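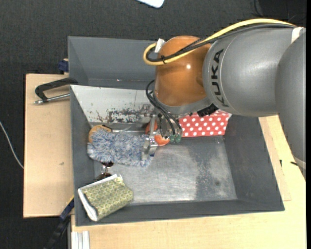
Kavitha Menon Doesn't Trust Your Reading Goal

Kavitha Menon has run the review blog Marar for nine years, and she would like to stop hearing about reading challenges. She has done most of them. She finished a year of 200 books once and says she could tell you the plots of maybe 30.

"I looked at the list in October and there were titles I had no memory of opening," she says. "I'd given one of them five stars. Who was that for?"

I asked whether that was the fault of the challenge or of the reader. She allowed that it was a fair question and then didn't really answer it. What she wanted to talk about was Junen, the tracking site most of her readers use, and its habit of showing everybody a progress bar.

"It tells you you're behind. Behind what? I picked the number myself, on a night when I was feeling good about things."

She still posts there. Her reviews go up on Marar first and get copied over to Junen a few days later, usually trimmed, because the long ones get skipped. I pointed out that this makes her part of the machinery she complains about. "Sure," she said. "I'd lose half my readers if I quit. I'm annoyed, I'm not stupid."

Her other complaint is free advance copies. Publishers send them, bloggers thank them, and the ratings come out suspiciously warm. Menon stopped taking them after she reviewed Hema Krishnan's novel Harnulville and found herself rewriting one sentence over and over to make it kinder.

"I thought the middle third was dull. I wrote that it 'takes its time.' Everybody knows what that means, so why not say dull?"

The review is still up, with the word changed. Krishnan, she says, never wrote to her about it, before or after.

I'm not convinced that paying for a book makes a person honest about it. People who spend money on a hardcover have their own reasons to like it. Menon shrugged at this. She gets most of hers from the library now.

Her plan for the year is a shelf called Grullden, named after a town in a fantasy series she gave up on. It's for books she quits, with the page number and one line on why. Lavanya Chettiar, who shares the blog, thinks it will only bring angry email from authors. Menon thinks it may be the most useful thing on the site – though she admits she said the same about her star system, and that lasted one summer.

And the goal? She set one anyway, she told me, to keep Junen from asking. She entered a single book with a deadline of 2032.

"I've got the first chapter done," she says. "It's fine so far."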